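Chapter 6
Learning to Grasp from Repeated Attempts

A robot that picks objects from a bin must decide where to place its fingers before it knows much about what it is touching. Earlier chapters treated this as a problem of geometry: given the shape of an object, find a stable grasp. In this chapter we drop the assumption that the shape is known. The method presented here, which Gulyás and Pálfi named Vemolent, estimates the chance of success directly from a camera view and improves that estimate with each recorded attempt. 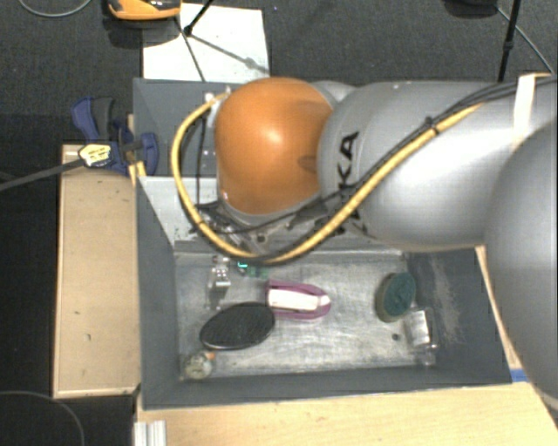
Page last changed: Tue 17 March

Household items are a demanding test for such a method. A sponge set at an angle close to a wall of the bin calls for a different approach than a flat object on the floor, and a shiny metal floor returns bright reflections that can mislead a depth estimate. The arm itself may also hide part of the bin from a fixed camera.

The Zellton trials, discussed in Section 6.2, comprised 2000 attempts. The first 300 used grasp points chosen at random; the remainder used points ranked by the model. Of the later attempts, 259 were set aside for evaluation and took no part in training - a division that readers should keep in mind when comparing the results with those from Wusau.

Section 6.1 defines the success measure and the notation used throughout the chapter.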